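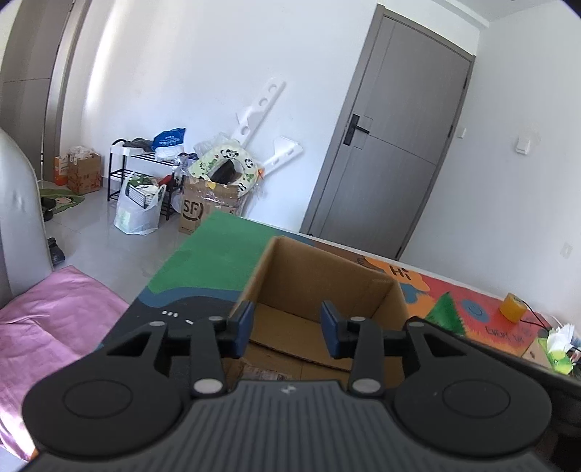

Category: Sourdough help > Starters > Resolved

Ticket opened by Meron Belay
Subject: Rye starter rises, then slumps before I can use it

Hello all! I've been baking from the Drosmont rye starter since January and I love it to bits, but it has started playing up. It climbs beautifully for a couple of hours after a feed, doubles, and then drops flat while I'm still weighing out the flour. The loaves taste lovely (properly tangy, my best yet for flavour) but they come out like paving slabs.

What I've tried so far:
Fresh jar, scalded first. No change.
Bottled water in place of tap. No change.
Swapped the Galbraith wholemeal for white. It rose more slowly, then did the same thing.

I feed it once a day, at breakfast, and it lives on the shelf over the boiler.

Reply from Neville Catterall, 9 June 2022

Hi Meron, what a cracking starter you've got there! Anything that doubles that quickly is full of life, so please don't throw it out. It sounds hungry to me. Over a boiler it will race through a breakfast feed by lunchtime and then sit there going sour for the rest of the day.

Could you tell me how much old starter you keep back each time, and how much flour and water go in?

Meron Belay

I keep 60 g and give it the same again of flour and the same of water. I thought that was the rule?

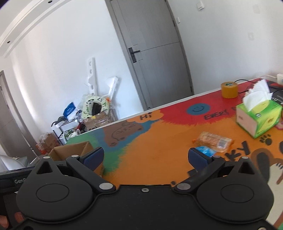
Neville Catterall

It's a fine rule for a cool kitchen, but yours needs a much bigger breakfast. Try this:

Keep back 2 teaspoons of the old starter and use the rest in pancakes or crackers (the rye crackers on the Seta recipe page are wonderful with a strong cheese).
Stir in 60 g flour and 60 g water.
Move the jar off the boiler shelf. A worktop away from the sun will do nicely.
Put a rubber band round the jar at the starting level, and mix your dough when the top is still domed. If the middle has begun to dip, feed it again and wait.

Go for two days of that, morning and evening, before you bake. Rye doesn't dome as proudly as white flour does, so look for plenty of bubbles at the sides too.

Meron Belay

Oh, this is brilliant! Second day of feeds and it's holding its height right through the morning. It smells of apples now, where before it smelt of nail varnish. I made the Clarkau seeded tin loaf with it and got an open crumb all the way to the crust. My sister had four slices with butter and took the end home.

One small thing, can I go back to one feed a day now?

Neville Catterall

Apples is just what you want! Yes, once a day is fine if the jar stays somewhere cool. In a hot spell go back to two, or pop it in the fridge after a feed and take it out the night before you bake.

Status: resolved. Reopen by replying to this thread.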